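Questions fréquentes – Location de boxes et garde-meubles Siltance

Dernière mise à jour : 2020-07-07

Vous trouverez sur cette page les réponses aux questions que nos clients posent le plus souvent avant de louer un box ou pendant la location. Pour tout ce qui concerne votre facture, passez par votre espace client.

Réserver et emménager

Quelles tailles de box proposez-vous ?
Les surfaces vont de 2 à 30 m². Un box de 2 m² suffit pour des cartons, des skis et un petit meuble. Pour un appartement familial complet, demandez un devis : nous calculons le volume à partir de votre inventaire.

Puis-je visiter avant de signer ?
Oui, sur les deux sites, Margaritis et Narkano. Prenez rendez-vous par téléphone pour Narkano, l'accueil n'y est pas ouvert toute la journée.

Quels documents faut-il apporter ?
Une pièce d'identité en cours de validité, un justificatif de domicile de moins de 3 mois et un RIB. Les entreprises fournissent en plus un extrait Kbis. Les photocopies peuvent être faites sur place.

Existe-t-il une durée minimale ?
La durée minimale est d'un mois. Le contrat se renouvelle ensuite par tacite reconduction.

Emballer et ranger ses affaires

Vendez-vous du matériel d'emballage ?
Les deux accueils vendent des cartons, du ruban adhésif, du papier bulle, des housses de matelas et des cadenas. Les cartons non utilisés et non pliés sont repris au prix d'achat sur présentation du ticket.

Carton ou boîte en plastique ?
Le carton convient pour quelques mois. Pour une location longue, les boîtes en plastique s'empilent mieux et protègent de la poussière. Choisissez-les transparentes si vous devez revenir chercher des choses en cours de location. Les petits textiles et les accessoires s'y rangent facilement, à condition d'être propres et parfaitement secs au moment de fermer le couvercle.

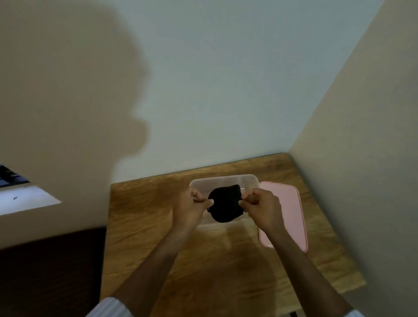

Comment stocker un matelas ?
À plat si possible, dans une housse prévue pour cet usage. Évitez le film étirable serré, qui retient l'humidité. Ne posez rien de lourd dessus.

Faut-il démonter les meubles ?
Ce n'est pas obligatoire. Un lit ou une armoire démontés prennent toutefois beaucoup moins de place. Mettez les vis dans un sachet fermé et scotchez-le sur une pièce du meuble.

Que faire d'un réfrigérateur ou d'un lave-linge ?
Videz-le, nettoyez-le et laissez-le sécher porte ouverte avant le transport. Dans le box, calez la porte pour qu'elle reste entrouverte.

Qu'est-ce qui est interdit dans les boxes ?
Les denrées périssables, les animaux, les plantes, les bouteilles de gaz, les carburants, les peintures et solvants, les armes et munitions. Les motos et scooters sont acceptés réservoir vide et batterie débranchée.

Accès et sécurité

À quelles heures puis-je accéder à mon box ?
Tous les jours de 6 h à 22 h avec votre code personnel. En octobre, l'accès au niveau inférieur de Narkano est fermé deux matinées pour l'entretien du monte-charge. Les dates sont affichées à l'entrée et envoyées par courriel.

Puis-je donner mon code à quelqu'un d'autre ?
Non. Demandez à l'accueil un code secondaire au nom de la personne. Il est gratuit et peut être supprimé à tout moment depuis votre espace client.

Qui détient la clé de mon box ?
Vous seul. Siltance ne conserve aucun double. En cas de perte, le cadenas est coupé en votre présence, sur présentation d'une pièce d'identité, et le remplacement est à votre charge.

Paiement et fin de contrat

Comment se passe le paiement ?
Par prélèvement mensuel. Un dépôt de garantie équivalent à un mois de loyer est demandé à la signature.

L'assurance est-elle obligatoire ?
Oui. Vous pouvez prendre la nôtre ou fournir une attestation de votre assureur mentionnant l'adresse du site et le numéro du box.

Comment résilier ?
Par courrier ou depuis votre espace client, avec un préavis de 15 jours. Le box doit être rendu vide, balayé et sans cadenas.

Une réclamation ?
Adressez-la par écrit à Ximeng Tan, service clients, en indiquant votre numéro de contrat et le site concerné. Une réponse vous est envoyée sous 30 jours.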